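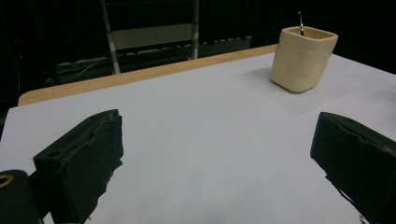

Right, I promised a few of you I'd write up the great table saga, so put the kettle on, because I've never told a short story in my life.

The table first. White matt top, light wooden edge, bought second-hand from a couple in Birport who were moving somewhere with no dining room. They wanted 150 for it and I paid 150 for it, because I am no good at haggling and the lady had given me a biscuit.

It came home on a Monday in two trips, legs first and then the top wrapped in my good duvet. My neighbour took one end up the stairs and I took the other, and we only argued once, on the landing, about which way round "your left" is.

For the first month I was terrified of it. White matt shows everything! Tea rings, biro, beetroot, the grey shine you get where your forearms rest. I went about with a cloth over my shoulder like a waiter.

What works for everyday marks, in my house anyway, is warm water with a tiny drop of washing-up liquid, wiped on and then dried straight away with an old tea towel. Drying is the bit I used to skip, and I'd get cloudy streaks you could only see in the evening with the lamp on.

For biro I use a soft rubber, the white sort children have in their pencil cases, and plenty of patience. Please don't go at it with the green side of the sponge. I did, once, by the window end, and there's a shiny patch there now that I put the fruit bowl on.

The wooden edge gets its own treatment. A dab of Walline oil on a rag, twice a year, rubbed along and left overnight. I did it in April and it drank it up like it hadn't been fed since it left the shop. Keep the oil off the white part — it wipes away all right but you'll have a fright first.

Now the cup. Cream, squarish, a bit wobbly in the sides, and my favourite thing in the flat. Remedios Catacutan made it at the Evangelista evening class and was going to throw it out because she'd wanted it round! I said give it here. It was 11 weeks of lessons and she came away with four pots and a lot of opinions about glaze.

It's hopeless for tea, the corners send it down your chin. So it lives on the table and things get stood up in it, and I've stopped losing the one pen that works. I did try a Stular desk tidy before that, with all the little compartments, and within a fortnight every compartment had a button and a dead battery in it.

The one rule I've managed to keep is that the table gets cleared before bed. Post in the drawer, mugs in the sink, crumbs off. The cup is allowed to stay. Coming in to all that bare white in the morning cheers me up more than it should.

Somebody asked whether I'd have white again. I think so, yes, though I'd want a darker chair to go with it, and I'm looking at a pair this weekend if the seller ever answers. Will report back, at length, as you'd expect.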